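Gralon Separation and Divorce Support Circle
Minutes of the May planning meeting

The meeting opened at 7:05 p.m., five minutes having been given over, as is now traditional, to finding the key to the tea cupboard. Minutes of the previous meeting were approved with one correction: "custard arrangements" should read "custody arrangements."

1. Evening group
Attendance has held at 18. The chair reported that the first half hour still goes to lawyers' bills and that feelings get whatever is left. It was agreed to move bills to the end and see if anyone stays. 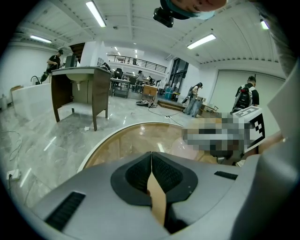 Bastos objected that bills are feelings, and that the night people compared invoices was the first time a few of them had laughed since moving out. The item was amended. Bills may come up at any time but may not be read aloud in full.

2. Co-parenting workshop
The Conorik workshop will run over 5 evenings in the fall. The outline was circulated. Members liked the session on handovers and disliked the title, "Winning at Two Homes," which a member said sounded like a real estate seminar. A new title is invited. Suggestions made during the meeting are not recorded.

3. Counseling fund
The fund stands at $800. Clinell has offered a reduced rate for first appointments, and $300 was set aside for members who have been putting off that first call on account of cost. Members putting it off for other reasons were encouraged in general terms. 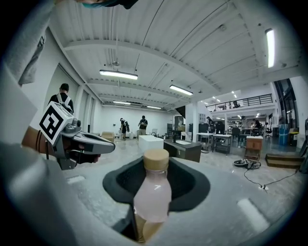
Requests will be handled privately by the chair and will not go through the group email, which two former spouses are still both on. The secretary has been asked to fix this, again.

4. Holiday calendar
Discussion of who gets Thanksgiving ran long, considering that it was meant to be about the meeting room. We will not meet that week.

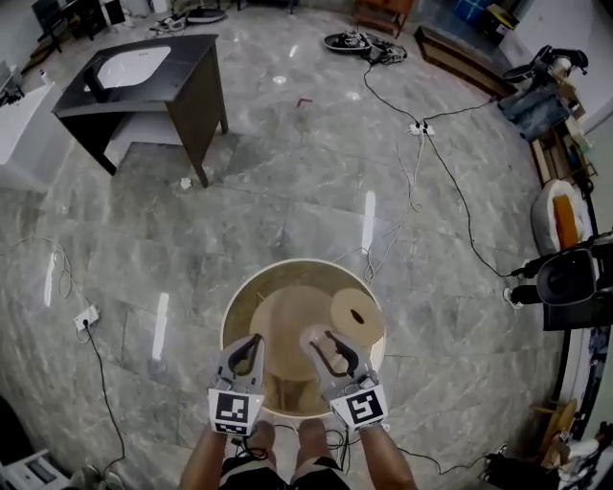 Two grippers over the bucket, roll of tape or paper inside.

5. Other business
A request for a separate group for people divorced more than ten years was held over. It was noted that they mostly come for the cookies, and give good advice.

Meeting closed at 8:40 p.m. Parking lot discussion continued until 9:30 and is not minuted.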